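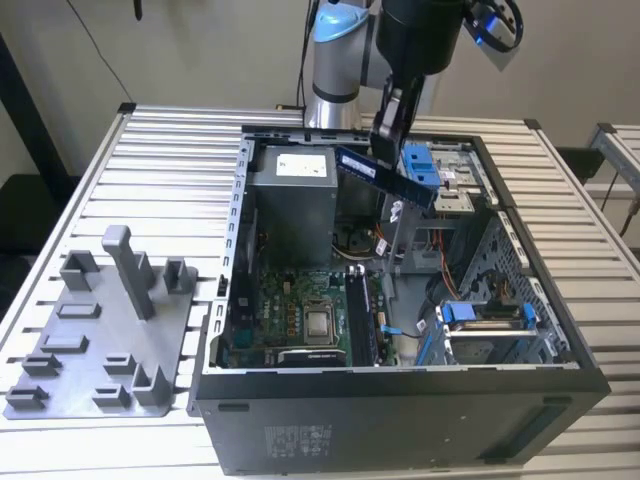

Maksym Stetsiuk objected in the first session that training load for under-12s cannot be compared between clubs, as no two clubs log minutes the same way. The objection stands. In these notes, load means minutes on the field multiplied by the player's own effort score, taken the same evening.

Unit 4. Load and rest in youth soccer

4.1 Weekly load
A 50-minute session scored at 6 gives 300 units. Add the sessions and the match to get the weekly total. The worked case, a Drollow midfielder, reaches 1,505 units in a match week. School gym class is logged on a separate line.
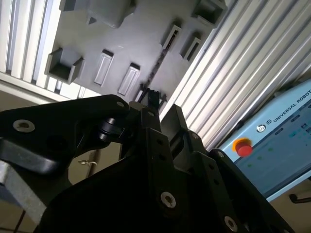 would a goalkeeper's total mean anything on this scale, Zoriana Ostapchuk asked. Only against that keeper's own earlier weeks. Do not rank keepers with field players.

4.2 Rest weeks
A rest week is set at 800 units or less. Cut minutes first and leave the effort score alone. The Tavska plan places one after every third match week.

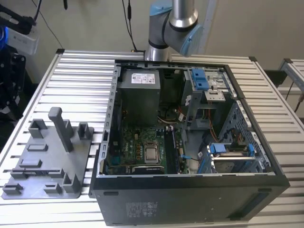 Fig. 4.1. Open desktop tower on the bench, with robot arm.

4.3 Missing entries
Leave a missed score blank. Do not fill it with the squad average, which hides the players who trained hardest. A week with two or more blanks is dropped from the player's chart,
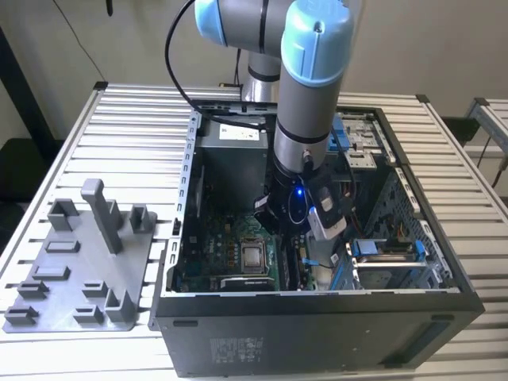 and the weeks on either side are not joined by a line. Mark the gap on the time axis.

Problem set: 4 to 9. Show units in each step. Problem 7 uses the Chornovol squad table from Unit 3.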